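Home demos — FAQ for Tornura collectors (Jemville group)

Updated January 28, 2026. Short version, more in February.

What am I doing?
Tidying small stuff off a bed, by hand, with the grippers. The robot learns from your moves. One pick, one place, repeat.

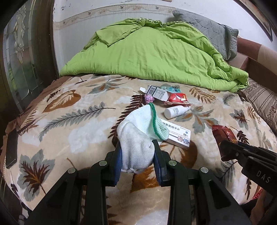 How long is one demo?
30 seconds is fine. Stop when the item is down and the jaws are open.

Do I need both grippers?
For cloth, usually. For boxes and packets one will do — keep the other still.

Can I start with the jaws closed?
No. Open wide first, every time.

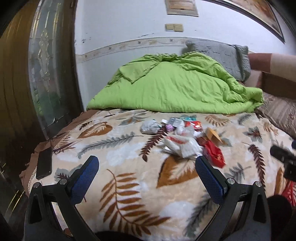

Then go in slow. Closed starts get thrown out at upload, we lost 29 that way last batch.

How hard do I squeeze?
Just enough to lift. Foil wrappers slip if you grab a corner so go for the middle. Dropped it? Pick it up and carry on, recoveries are usefull. 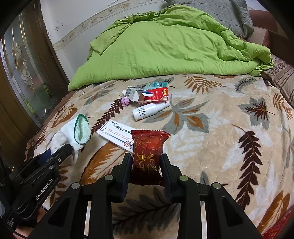
UPLOADS & PAY

When do I get paid?
After review. Full set is 500 demos, partial sets count to.

Where do files go?
Ansari folder, not the old Clalosport one. Same login.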